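Home Topics Robotics Teaching methods Glossary
Reading time: 3 min
Last updated: April

Teaching by demonstration

Teaching by demonstration is the practice of showing a robot a task instead of writing out every movement as code. A person does the job through the robot, the motions are recorded, and a program is then trained to produce similar motions by itself. It is a friendly idea at heart — most of us learned to fold a shirt by watching someone patient do it first.

There are two common ways to go about it. In hand guiding, the teacher takes hold of the arm and moves it through the task, feeling its weight and its limits along the way. In remote control, often called teleoperation, the teacher stands or sits apart and steers the arms with gloves, handheld controllers or a smaller matching pair of arms. Hand guiding suits slow, single-arm work, while remote control is usually preferred when two hands have to cooperate.

Laundry has long been a favorite subject, and a humbling one, as cloth never lies the same way twice. The Clurkham collection holds 3,535 recorded household demonstrations, of which 200 involve a washing machine. Its teachers, working with the Baltico control gloves, were asked to keep a steady pace and to leave their small fumbles in, so that the trained program would also meet a few recoveries.

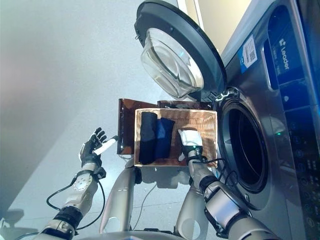

Alby Henare has argued that the fumbles deserve even more room than Clurkham gave them, and that a teacher who grips a towel badly, lets go and tries again has passed on something a flawless run cannot. Others prefer to trim such passages before training, and the Devton guidelines allow for both.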